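The Tape Line and Other Rules We Live By

I used to think robot safety rules were written by people who had never been near a robot. Then I spent part of January at Dremach, a small automation shop in Nostthorpe, and came home with a notebook full of rules, most of them written in marker on the back of somebody's packing slips.

Dremach does bench work. Small arms, small parts, lots of household and lab stuff getting picked up and put down again. The woman who runs the floor is Sandamali Bhattacharjee, and she had me reading the house rules before I'd even found the coffee. There are 10 of them. She's trying to get it down to five (she thinks people stop reading after that, and I'd say she's right!).

Rule one is the enclosure rule, and it's the one she'll actually raise her voice about. If the arms have power, your hands stay outside the rails. Doesn't matter if they're parked. Doesn't matter if you just want to nudge one little thing that's bugging you. You hit stop, you say "stopped" out loud, and you wait for the other person to say it back. I felt pretty silly doing this the first few times, and by lunch I was saying it at the microwave.

Then there's the layout rule, which people fight about. One camp wants a bare table with only what the task needs. Sandamali wants clutter, because homes and labs have clutter, but she wants it written down before the run starts. Every object goes on the sheet, including the ones no gripper is supposed to touch.
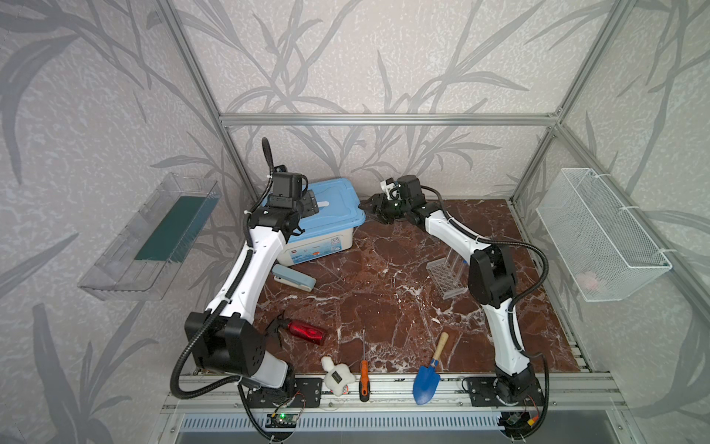
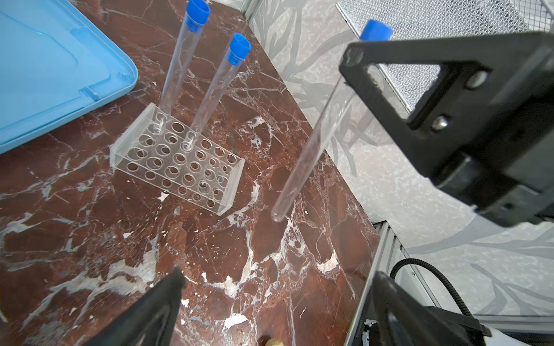

Two arms, one marbled top, and a test tube rack sharing the table with a stapler and a plush toy.

Handling tubes

Tubes get their own page, and I loved this page. It's the least glamorous thing I've read all year and somebody clearly sweated over it. Plastic only for practice runs, caps on. Come in from the top, keep the bottom of the tube clear of the rack until you're lined up over a hole, and go down slow. If the tube catches, back off and try again. No pushing! A second miss ends the run and you write down what happened.

The part I'd never thought about is who gets to call it. At the last place I visited, over in Skesville, only the lead could end a run early, and you could feel everyone else sitting on their hands. At Dremach anyone in the room can, me included, and you don't have to give a reason until afterward. I called one myself on my second afternoon over what I was sure was a cable about to snag. It was fine. Sandamali wrote it up the same as any other stop and we started over.

Cables, while I'm on the subject

Before each session you move both arms through their full reach at low speed and watch the slack. You're looking for loops that catch on a wall basket or drag over the table. It takes a few minutes and it's dull, and it's the step a tired crew will skip first, so it goes on the sheet with initials next to it.

The sheet itself came from Sikder, an older project whose binder is still on the shelf, coffee rings and all. Half the wording is unchanged. There's a line in there about wiping down the grippers "before, not during," and I would very much like to hear the story behind that one.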